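The Trernier Sessions Are Coming Back, and I Have Already Played Side One Four Times 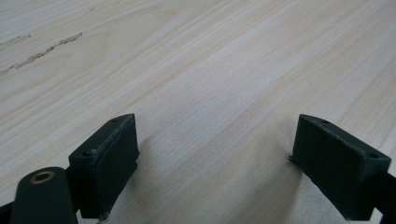
So I got the email in April, right before my second cup of coffee, and I may have yelled a little. Stamatopoulos Records is putting out the Trernier Sessions again, on vinyl, with all 13 songs in the order the band wanted them. If you grew up anywhere near Bundcombe you probably had a cousin with a worn-out copy. Mine was a tape of a tape, and the last song cut off before the final chorus. I was well into my twenties before I heard how it ended!

For those of you who missed them, Trutedville were a four-piece built around the voices of Athina Sarantis and Vangelis Karagiannis. They sang so close together that my mother used to think it was one person recorded twice. The first pressing was 938 copies, sold mostly off a card table after shows, and it has been a pain to find ever since. I paid way too much for mine and it skips on "Kitchen Radio" (of course it does, that's my favorite).

The new version comes from the original reels, which Karagiannis kept in a closet at his sister's place for 32 years. I got him on the phone for a few minutes and asked how they sounded when he played them again. "Louder than I remembered," he said. "And I was flat on the third song. I'm still flat on it. We left it alone." I love that. I've heard the advance copy and I could not find the flat part, and believe me, I tried.

What did jump out at me was the bass. On my old copy it's a kind of mumble way down under the guitars, and now you can follow it all the way through "Half Past Green" and out the other side. The harmonies on "Leave the Porch" are right up front too – I had one of the words wrong all this time. She's singing "harbor," not "barber," and I need to go apologize to some people I sang that to at a wedding.

Sarantis wrote new notes for the inside sleeve, and she tells the story of writing "Porch" on the bus to a dentist appointment. There are also two pages of lyrics in her handwriting, with the crossed-out lines left in.

There's a listening party at the Bundcombe library, upstairs, starting at 7 in the evening. The room holds 124 and the seats are free, but you do have to put your name down at the front desk. Both singers are planning to be there, and Sarantis told me she might bring a guitar – she wouldn't promise, and I didn't push. The record will be for sale at the door, and the regular stores get it the following week. I'll be the one in the second row mouthing "harbor."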